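机器人操作技能示教
课程讲义 第四讲 手动示教与遥操作示教

授课教师:Ihor Zakharchenko
适用对象:自动化、机械电子工程专业三年级学生
修订日期:2023年8月18日

一、本讲内容与学习要求

本讲讨论如何由人向机械臂演示一项操作任务,并将演示过程保存为可供回放或学习的数据。前三讲已介绍运动学、关节空间与笛卡尔空间的轨迹表示以及末端执行器的基本类型,本讲直接使用相关术语,不再重复定义。

学生完成本讲学习后,应能够:
(1)区分拖动示教、示教器示教与遥操作示教,并说明各自的适用条件;
(2)按照本讲所列规程,独立完成一次完整的料箱抓取演示;
(3)判断一段演示记录是否可用,并给出书面理由;
(4)正确填写演示登记表。

课前须阅读实验室安全须知全文。未签署须知者不得进入Lurnside实验楼的操作区。

二、示教方式的分类

2.1 拖动示教

操作者直接握持机械臂末端或连杆,引导其经过目标位姿,控制器同步记录各关节角度。该方式直观,初学者通常在一次课内即可掌握。其主要限制有两点:第一,操作者的手和手臂处于工作空间之内,容易遮挡传感器视野,所得图像与机器人自主运行时的图像不一致;第二,重力补偿参数若与实际末端负载不符,机械臂会在松手后缓慢漂移,导致记录的终点位姿产生偏差。

更换末端执行器之后,必须重新执行负载辨识,方可进行拖动示教。

2.2 示教器示教

操作者通过示教器逐点移动机械臂并存储路径点,点与点之间由控制器插补。该方式精度较高,适合工件位置固定的工序。对于物体姿态随机的任务,逐点记录的路径在物体移动后即告失效,故本课程仅在标定环节使用。

2.3 遥操作示教

操作者位于工作空间之外,以手持控制器、六维鼠标或主从式主手驱动机械臂。本课程使用Trolik主手控制台,其位姿增量按设定比例映射至末端坐标系。遥操作的优点在于人体不进入画面,操作者所依据的信息与后续策略模型所能获得的信息较为接近。缺点是缺乏直接触觉,操作者须通过画面和力反馈估计接触状态,训练周期较长。

映射比例的选择影响演示质量。大范围移动阶段可采用较高比例,接近物体时应切换至低比例。切换动作须在机械臂静止时进行,否则记录中会出现速度突变。

2.4 方式的选择

三种方式并不互相排斥。常见做法是以示教器完成标定,以拖动示教确定若干安全的起始位姿,再以遥操作采集正式演示。学生在实验报告中须注明每段记录所采用的方式,混合使用的,应分段标注。

三、料箱抓取任务

3.1 任务定义

料箱抓取要求机械臂从开口容器中取出散放物体,并放置到指定区域。与平面抓取相比,箱壁限制了手腕的姿态,靠近箱壁和箱角的物体尤其难以处理。机械臂自上方进入料箱时,除指尖之外,手爪本体、软管和线缆同样可能与箱壁发生干涉,规划进入路线时应将其一并纳入考虑。

3.2 物体的选取

演示所用物体应在刚度、表面和形状上有明显差异。硬质小瓶可以从侧面夹持,但容易滚动;毛绒物体允许较大的夹持误差,而手指可能陷入表面,使张开时物体不能立即脱离;拖鞋类物体形状狭长,侧立与底面朝上两种姿态需要不同的夹持点,两只相叠时还须先判断抓取次序。

物体由助教投放,操作者不得自行调整其位置。若物体紧贴箱壁,仍应按原状演示;确实无法夹持的,记为“不可达”,不得用手移动后继续。

3.3 手指与物体的相对位置

手指下降之前,应确认两指之间的开口朝向与物体较窄的一侧一致。下降过程中如一侧手指先触及邻近物体,应停止下降、抬升并重新选择角度。轻微推动邻近物体属于允许情形,但须在登记表备注栏中写明。箱底的金属反光会干扰深度估计,操作者不应仅凭单一视角判断手指离底面的高度。
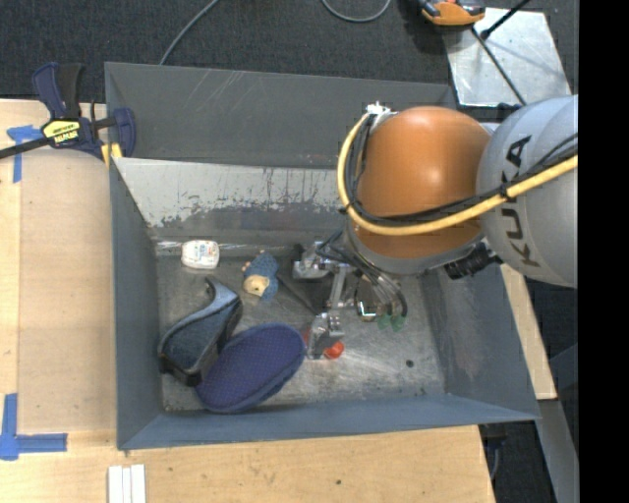

四、演示操作规程

4.1 准备

(1)检查料箱夹具是否锁紧,料箱位置是否与台面标记对齐。
(2)检查手爪软管与线缆的固定情况。线缆在腕关节处应留有余量,绑扎点不得随关节转动而滑移。
(3)清空操作区内与本次任务无关的工具。
(4)启动控制器,确认急停按钮有效。每次上课前均须实际按下一次并复位。
(5)打开Ostapchuk记录程序,核对时间同步状态。各路数据的时间戳偏差大于14毫秒时,不得开始采集。

4.2 演示

(1)将机械臂移至规定的起始位姿,静止两秒后开始记录。
(2)以平稳速度进入料箱上方,在箱口高度以上完成腕部姿态的主要调整。
(3)沿选定方向下降,靠近物体时切换至低映射比例。
(4)闭合手爪,待夹持力读数稳定后再抬升。
(5)垂直抬升至箱口以上,再作水平移动。
(6)在放置区张开手爪,退回起始位姿,静止两秒后停止记录。

操作者在记录期间不得离开控制台。同组另一名学生负责监看操作区并手持急停装置,两人职责在一段记录之内不得互换。

4.3 异常处理

出现碰撞报警时,首先停止主手输入,然后由监看者报告机械臂状态。经教师许可,以示教器沿原进入方向低速退出。严禁在报警未清除时以主手强行拉出机械臂。

物体在抬升途中掉落的,不必中断记录。操作者可以重新接近并再次抓取,该段记录标为“含恢复动作”。此类数据对训练具有独立价值,不得自行删除。

五、记录数据的质量评定

5.1 可用记录的标准

一段记录同时符合下列各项,方可评为可用:起止静止段完整;各路数据无中断;手爪开合指令与实测开度一致;全程无人体进入料箱区域;登记表填写齐全。

5.2 常见缺陷

犹豫。操作者在物体上方长时间停留或反复小幅往返,导致同一观测对应多个互相矛盾的动作。应在开始记录之前确定抓取方案。

过快闭合。手爪尚未到位即开始闭合,物体被推开。多见于未使用低映射比例的记录。

利用额外信息。操作者绕至料箱旁直接观察,据此作出的动作无法由记录中的图像解释。采集期间,操作者应仅使用控制台提供的画面。

路线单一。同一小组的全部演示均采用相同的进入方向。各组应在不同物体布局下尝试不同方向,并在报告中加以说明。

5.3 参考数据集

课程服务器现存往届料箱抓取演示2,274段,由Cenberg数据平台统一管理。学生可以只读方式访问,用于熟悉数据格式和练习评定。往届记录的评定结论仅供参照,如有不同意见,应在实验报告中列出段号和依据。

六、从演示到策略

最直接的使用方法是轨迹回放。回放对物体位移十分敏感,仅适合检验记录是否完整。行为克隆以观测为输入、以操作者动作为输出进行监督学习,能够适应一定范围内的布局变化,但误差会随时间积累:策略一旦偏离演示覆盖的状态,后续动作便缺少依据。4.3中所述的恢复动作可在一定程度上缓解该问题。

另一种做法是由操作者监督策略运行,在其即将失误时接管,并将接管段加入训练集。该方法将于十月的第六讲介绍,本讲不作考核要求。

七、实验安排与考核

每组完成演示100段,其中侧立物体、相叠物体和靠近箱角的物体均应有所覆盖。实验时段由教务系统分配,不接受口头调换。

实验报告应包括:示教方式说明、物体布局记录、评定结果汇总、对不少于13段缺陷记录的逐段分析,以及原始登记表。分析应指出缺陷发生的阶段和可能原因,仅写“操作失误”者不予计分。

成绩构成:操作规程执行占三成,记录质量占三成,书面分析占四成。违反急停与监看规定者,当次实验成绩记零,并须重新参加安全培训。

八、思考与讨论

1. 在拖动示教中,末端负载质量被低估时,松手后机械臂的运动趋势如何?对记录终点有何影响?
2. 若手爪软管从腕部一侧引出,应如何选择进入料箱的方向,以减少软管与箱壁的接触?
3. 试比较“不可达”记录与“含恢复动作”记录在训练中的不同用途。
4. 映射比例的切换能否由程序自动完成?请提出一种判据,并讨论其在物体相叠时是否仍然适用。

书面提纲于下次授课前交至课程邮箱,每组一份。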